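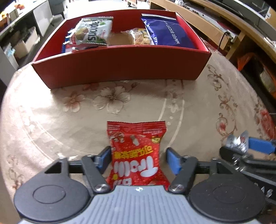 Print | E-mail

Unit 3: Moisture and Shelf Life in Sugar Confectionery
Course notes, I. Bako

3.1 Water activity

Water activity (aw) is the vapor pressure of water in a food divided by the vapor pressure of pure water at the same temperature. It is dimensionless and runs from 0 to 1. Moisture content and aw are different quantities. Two gels with the same moisture content can have different aw values if their sugar profiles differ.

Gelatin gums usually fall between 0.5 and 0.75. Hard candy is much lower. Most molds need a value above 0.7, so the upper part of the gum range has little margin.

3.2 Direction of migration

Water moves from high aw to low aw until the two are equal. A gum stored in dry air loses water and toughens. The same gum in humid air gains water, and the surface becomes sticky. In a filled product, compare the aw of shell and filling before comparing their moisture contents.

3.3 Packaging

The relevant film property is the water vapor transmission rate (WVTR), in grams per square meter per day at stated temperature and humidity. A rate quoted without test conditions cannot be used.

Transmission through the film is area x WVTR x time. Leakage at the seals is additional and is not covered by the film rating.

Worked problem. A pouch has a total film area of 600 square centimeters (0.06 square meters). WVTR is 0.5. Find the water passed in 235 days.

0.06 x 0.5 x 235 = 7.05 g

Assume a constant humidity difference equal to the test condition. Repeat with WVTR = 0.2 and bring the result to lab.

Reading: chapter 11, sections on sorption isotherms. The Dauda data set is needed for problem 3.

Print | E-mail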